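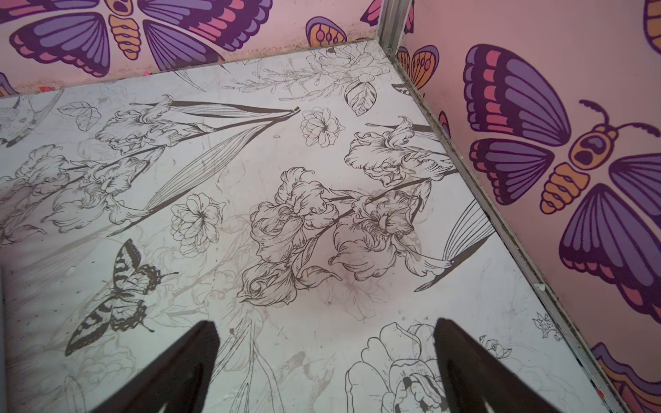
Wureto Pollinator Garden Project
Interim Progress Report to the Giltmont Fund
22 Jan 2023

Submitted by Nikau Merrick, Project Manager

1. Period covered

This report covers the first 6 months of the grant. Work has taken place at the Hedari site and on the two smaller plots along the east path.

2. Work completed

Site clearing is finished on all three plots. The old gravel was lifted and reused as a base for the main walkway. Soil tests showed heavy clay at Hedari, and compost was dug in before planting began. A total of 700 native plants went into the ground in the fall, including milkweed, aster, and blue flag iris. The iris beds follow the drainage ditch, where standing water had ruled out most other plants.

Bohdan Savchuk led the planting days and has prepared a care guide for the neighborhood groups that will take over weeding and watering.

3. Changes to the plan

The fence on the north side was delayed while the property line was confirmed with the county. The contractor has accepted a new start date and the quoted price is unchanged. Two benches were moved closer to the entrance at the request of older residents.

4. Budget

Spending is within the approved amount. Savings on gravel have been set against the higher cost of compost. We ask the Fund to approve this transfer between budget lines.

5. Next steps

Plant losses over the winter will be recorded in the spring and gaps filled by the end of May. Signs for the walkway are in draft and will be sent to the Fund for review before printing. The final report will include the full plant list and a maintenance schedule for each plot.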